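Pollock Two-Arm Bench Kit: Gallery

Posted Thu 6 April by Julián Herrero, Dultholm

The Pollock kit is a pair of small tabletop arms sold by Jesalau for labs, colleges and home benches. It ships as printed brackets, servos, two driver boards and a cable set. We have had one on loan at the Dultholm workshop and have used it mainly on cloth, where a second arm makes the most difference. Captions cover setup and handling. Prices and stock are on the Plultside order page.

Towel folding, both arms

The cloth task uses a microfibre towel laid flat and marked with short strips of black tape. The orange arm has its fingertips pressed into the upper part of the towel, near the folded left flap, while the black arm holds its narrow fingers just above the cloth at the upper right. Both grippers point down, the usual posture for picking up thin material. 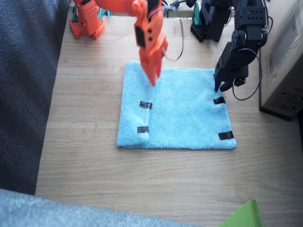
Notes on the hardware

Brackets: The perforated pattern takes standard screws, so a sensor mount or cable clip can go almost anywhere along the arm. Colour is chosen at order and has no effect on the parts list.

Cabling: Servo leads are supplied long. Leave a service loop at each joint, then check it through the full range of travel before tying anything down — a tight lead will pull the arm off its calibrated zero.

Grippers: Pointed fingers are standard and suit fabric edges. Wide pads are sold separately and are the better choice for boxes and bottles.

Base: Clamps are optional. For slow cloth work we ran without them. For anything faster, order the clamp set.

Software: The control package records joint positions from both arms to a single file. Our test set was 400 folds, logged over two weeks in October. Jesalau rates the gripper servos for 1,000 hours, a figure we have not tested.

Spares and replacement brackets can be ordered singly from Plultside. Quote the kit revision printed on the packing slip.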